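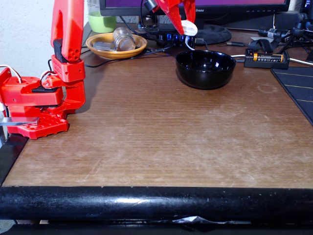
The desk, Thursday morning

From: Hanna Wróbel
To: Clernach Walkers list
Date: 2 Nov 2023
Subject: Re: Drullden ridge path, is it open?

Osvaldo Caldeira wrote:
> Has anyone been up the Drullden side since the storms? The map
> still shows the old path going through the farm, and I'd like to
> bring my sister in January if the top gate is usable. Also, is
> there anywhere to park that isn't the quarry?
>
> Osvaldo

Hi Osvaldo and all,

Yes, it's open, and it's wonderful up there right now! I went on Sunday from the Cordeiro bridge and came back by the reservoir, 10 miles door to door with a long stop for soup. The farm section on your map is out of date. The path now turns left at the second stile and follows the wall all the way to the top gate, which has new hinges and swings beautifully (those of you who used to climb it will know what a treat that is).

The larch is bright gold on the north side and I saw fieldfares, a whole noisy flock of them, going over toward Jemgate. At the summit stone, 1378 feet, I could see clear to the coast. I stayed far too long and had to trot down the last bit in the dusk, so bring a headlamp in January!

Two muddy spots: the dip after the wall, and the lane by the old chapel. Gaiters for both. The stream crossing was fine on Sunday, but I'd go around by the footbridge after heavy rain.

For parking, try the pull-off past the chapel. It holds 7 cars if people are kind about it. The 696 bus stops there too, though only on weekends.

If your sister likes ferns, tell me and I'll send directions to the gully. It's my favorite corner of the whole hill.

Hanna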